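Home | Reviews | Workshop | Lighting | Archive | Search

Rultitz Clamp Lamp, Second Version: Three Months on a Workbench

By Radwa Ait Brahim

The Rultitz is a clamp-on task lamp with a two-section spring arm and a rectangular head. It sells in gray or white. I bought the gray one at list price from Chraibi, a lighting shop in Ustutville, to replace a fluorescent magnifier lamp whose ballast had failed. It has been in use most evenings since December, mainly for watch strap stitching, soldering and reading small print on parts.

Clamp and arm

The clamp is cast metal with a threaded foot and a rubber pad. It opened wide enough for my bench top, which is a solid-core door blank with a strip of edging screwed to the front. The edging had to come off at one corner because the clamp's upper jaw is deep and needs a flat seat. Once tightened it did not shift. The pad left a faint ring in the finish after the first month.

The arm reaches 104 cm from the clamp post to the center of the head when fully extended, measured with a tape. At that distance it sags slightly and settles. Pulled in to half reach it stays exactly where it is put. Spring tension is adjusted with a hex key at the elbow. The key is supplied but has no storage clip, and mine is now taped under the bench.

The head tilts and swivels. Swivel is limited by a stop just short of a full turn, so it is possible to reach the end of travel with the lamp facing the wrong way and have to bring it all the way back around. The first version had no stop and was known for twisting its cable. I prefer the stop.

Light output

There are five brightness steps and three color settings. On the highest step and the middle color setting, with the head 47 cm above the bench, I measured just over 1000 lux directly beneath it on an inexpensive meter. The same reading on the lowest step was 272. The lowest step is too bright for a bedside table but fine for a bench.

Falloff toward the sides is even. The diffuser is good enough that individual LEDs do not print separate shadows, which was my main complaint about the first version. On a white or pale work surface the light bounces back up and fills in the underside of whatever is being worked on. On a dark cutting mat it does not, and the near side of a tall part goes murky. 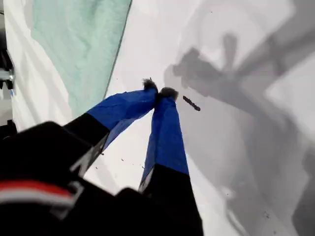
Glare is controlled as long as the head is kept below eye level. Standing up, I look straight into the diffuser. A short hood on the front edge would fix this, and Walter Echeverri, who has the same lamp at his shop in Famville, made one from thin black card and double-sided tape. I copied it and have left it on.

Controls and power

Touch controls sit on top of the head. They do not respond to gloved fingers, and they respond too readily to a sleeve. The lamp remembers its last setting when switched off at the head but resets to full brightness when switched off at a power strip. The power supply is a separate brick with a cord long enough to reach the floor from bench height and little further.

No flicker was visible at any step, by eye or when waving a pencil under the head. The head gets warm along its back after an hour and stays comfortable to hold.

Verdict

Good arm, good diffuser, mediocre controls. Owners of the first version who have already dealt with the cable can skip it unless the multiple shadows bother them. Buyers with a lipped or beveled bench should measure the edge before ordering, as Chraibi charges for return shipping on clamps that do not fit.

Contact the editor | Copyright Radwa Ait Brahim | Back to top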